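## 4. Installing the Namton Rail and Basket System

This section applies to the Namton 600 wall rail and all Vellix hanging accessories supplied with it. It should be read together with Section 3 (Wall Types and Fixings). Installation in a rental property may require the written consent of the owner.

### 4.1 Before starting

Confirm that the carton contains the rail, the two end brackets, the centre bracket and the sealed bag of fixings. The fixings supplied are suitable for timber studs only. Anchors for masonry or plasterboard must be purchased separately and must meet the ratings given in Table 3.2.

The following tools are required:

- drill with a 3 mm pilot bit
- spirit level
- stud finder
- Phillips screwdriver
- pencil and tape measure

> **CAUTION:** Check for concealed wiring and plumbing before drilling. Do not drill directly above or below a power point, switch or tap.

### 4.2 Marking out

1. Select the mounting height. The rail must sit at least 600 mm above any benchtop on which appliances are used.
2. Draw a level pencil line across the full length of the installation.
3. Mark the position of the first end bracket on this line.
4. Measure 296 mm from the first mark and mark the centre bracket. Measure a further 296 mm and mark the second end bracket.
5. Hold each bracket against its mark and pencil through the screw holes.

Where the stud spacing does not match the bracket spacing, the centre bracket may be moved by up to 20 mm in either direction. The end brackets must not be moved.

### 4.3 Fixing the brackets

1. Drill pilot holes at each pencilled position.
2. Fix the two end brackets, leaving each screw half a turn loose.
3. Fix the centre bracket in the same manner.
4. Lay the level across all three brackets and adjust as needed.
5. Tighten all screws by hand. A power driver may strip the bracket thread – this damage is not covered by the warranty.

### 4.4 Fitting the rail

1. Remove the protective film from the rail.
2. Hook the upper lip of the rail over the brackets.
3. Press the lower edge firmly until each bracket clicks.
4. Fit the end caps.
5. Pull the rail gently forward at each end. Any movement indicates that a bracket has not engaged, and step 3 must be repeated.

**Note:** Rails installed before the January revision use a grub screw at each bracket in place of the click fitting. Owners of these rails should request the supplementary sheet from Clerklow Customer Service.

### 4.5 Hanging baskets and holders

Accessories may be placed at any point along the rail except within 30 mm of an end cap.

1. Slide two clips onto the rail, spaced to match the slots at the rear of the basket.
2. Lower the basket onto the clips until it is seated.
3. Check that the basket hangs level before loading it.

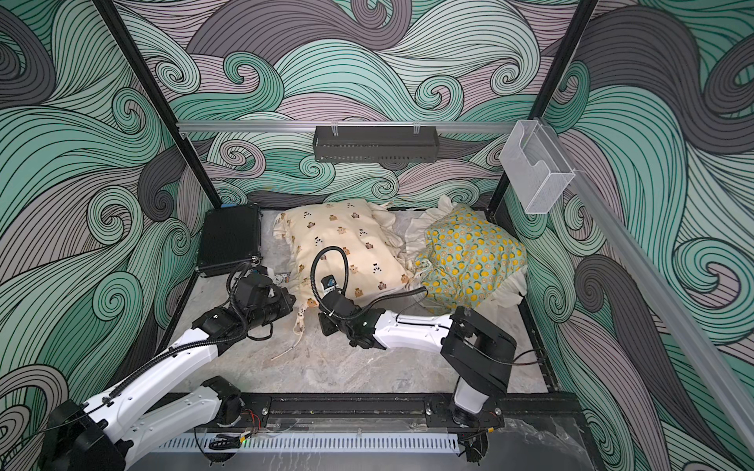
The maximum load for each basket is 2 kg, evenly distributed. The load limit applies to the basket and its contents together. Heavier articles, including glass jars and full bottles, should be kept on a shelf.

> **CAUTION:** Do not hang accessories above a cooktop, heater or cot. Do not use the rail as a handhold or towel support.

### 4.6 Care and inspection

Wipe the rail and baskets with a damp cloth and mild detergent. Abrasive pads and chlorine bleach will mark the finish. Baskets should be dried thoroughly before they are returned to the rail, particularly in laundries and bathrooms.

Bracket screws should be checked one month after installation and every six months thereafter. A clip that has whitened, cracked or lost its grip must be replaced before the basket is used again. Replacement clips are sold in packs under part number 296-C.

### 4.7 Technical enquiries

Enquiries concerning wall types and anchors should be directed to Tumaini Urio, Technical Support. Warranty claims are to be addressed to Sharon Mbwambo, Product Compliance, with proof of purchase and the batch code printed on the rear of the rail – claims without a batch code cannot be assessed.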